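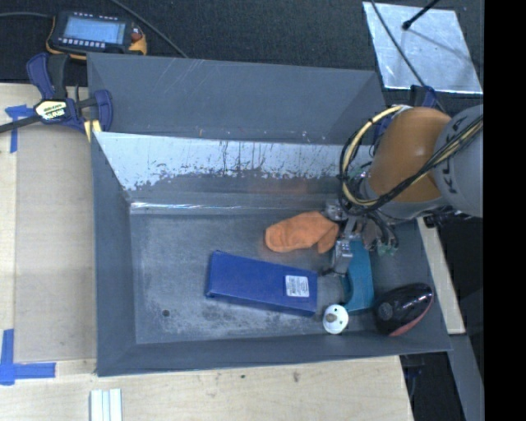

A robot arm reaching into a metal bin that holds a handful of objects, among them an orange fabric mitt and a long blue box.

Bin picking in household robotics

Bin picking is the job of taking mixed objects out of a container, one at a time, and putting them somewhere useful. People do it all day long without giving it a thought, whether they are emptying a shopping bag, digging through the kitchen drawer for the can opener, or pulling parts out of a tub at the workbench. For machines it has been one of the stubborn problems of the field, and it is often used as a yardstick when the question comes up of whether robots are ready to do chores in ordinary homes and small shops. The short answer is that they are ready for some of it, on good days, with somebody close by.

Background

Factories have had robot arms lifting parts for a long time, but in the older setups every part was the same and sat in a known spot. A bin of identical brackets is a much kinder thing to face than a bin with an oven mitt, a flat box and something round and shiny in it. Each of those wants to be held in its own way. The mitt folds when it is squeezed, the box is easy to grip along its narrow sides but awkward if it lies flat against a wall, and a glossy surface throws back reflections that can fool a depth sensor into seeing a hole, or nothing whatever.

The bin itself makes trouble too. Sloped walls help things slide toward the middle, which is a kindness, but they also leave less room for the fingers down at the floor, and bare metal reflects light in patches that change as the arm moves over it.

How the work is done

Most systems follow the same rough order. A camera looks at the bin, software proposes several places to grab, the arm tries the most promising one, and a check is made to see whether anything came up. If the fingers are empty, the whole round starts again - and it is in these second and third tries that a lot of the time goes.

Grippers come in two main families. Suction cups are quick and do very well on smooth, flat faces such as boxes, but they lose their hold on loose cloth. Jointed fingers can manage fabric and odd shapes, though they are slower and need space on both sides of the object. Some workshops fit both to the same arm and let the software choose, and this works nicely enough until the extra bulk starts bumping the sides of the bin.

The Kashindye trials

One of the more readable accounts of the problem comes from Zawadi Mushi, who ran a set of trials at the Kashindye workshop in March. Her team made 378 attempts with common household goods, using a finger gripper from Tratau and planning software from Ernex. Of these, 158 failed on the first try. Boxes gave very little trouble. Cloth items were usually caught, but often by a single edge, so that they dropped on the way out, and rounded glossy items tended to roll or tip when a finger touched them.

Mushi's report is generous toward the equipment and rather patient in tone. She notes that a person emptied the same bin in 20 seconds while chatting, and that the arm needed 3 minutes when all went well. She also points out that the arm never got bored, and she counts that fairly in its favor.

Use in homes and shops

In shops and warehouses, bin picking is already paid work, mainly where the goods are boxed and a worker can step in when the arm gets stuck. Grondlow, a parts supplier, keeps one person watching over its picking cells and has them clear jams by hand.

Homes are another matter. Laundry, toy boxes and kitchen drawers are full of soft, tangled and see-through things, and few families have space for a large arm bolted beside the sink. Smaller and gentler arms exist, but they tend to lift less and reach less far, so a full sink or a heavy pan is still a job for human hands.

See also
Grasp planning
Domestic robot
Machine tending
Suction gripper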